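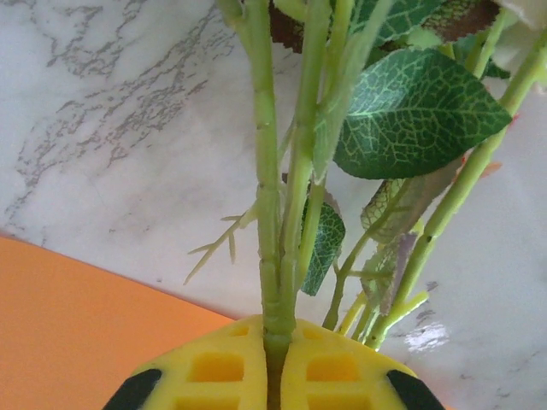
2 min read

Last updated Feb 4, 2019

Which cut of Louro should I show first-timers?

I'm hosting a movie night for my sister and her husband, and I finally get to pick! I want to show them Louro, the family comedy about the two brothers who inherit a ferry and have to run it with their ex-wives. They've never seen it. I love this movie way too much and I'd hate to blow it by starting them on the wrong version.

My disc has two cuts on it. The theatrical one runs 90 minutes, and the longer one adds 12 more. I've only ever watched the short one (I know, I know). From the menu I can't tell what got added, and the booklet is no help because it's all about the music. Does the longer cut spoil the wedding scene? And is the dinner argument still in one piece? That argument is the whole reason I'm doing this.

They like comedies but get restless if a movie takes its time getting started. Also, should I save Hollside for another night or try for a double bill?

Hậu Diệp

Kumaresan Kulkarni

Oh, you're in for such a good night! Go with the theatrical cut for people who've never seen it. Most of the extra stuff comes early, before the brothers even get to the ferry. There's a long bit with the lawyer, then a scene at the school where the older brother teaches. I love the school scene – it makes his speech at the end land so much harder – but if your guests get restless, that's right where you'd lose them.

The dinner argument is the same in both, every line of it. The wedding is a little different. In the longer cut you see the mother read the letter first, so you already know what she's going to say when she stands up. I like her surprise better in the short one, where it hits you at the same moment it hits the brothers.

Watch the longer cut by yourself the week after. You'll be so happy to have new scenes with these people!

I'd keep Hollside for another night. Same director, but it's a sad movie with jokes in it, and after Louro it can feel like somebody turned the heat off. If you really want a second movie, Prallow is short and very silly, and the aunt from Louro is in it as a driving instructor.

Dutero

longer one. more ferry. the short one cuts the song on the deck and thats the best part, i saw it in september with my kids and they sang it the whole way home

We use cookies to remember your settings. By continuing to browse, you accept our cookie policy.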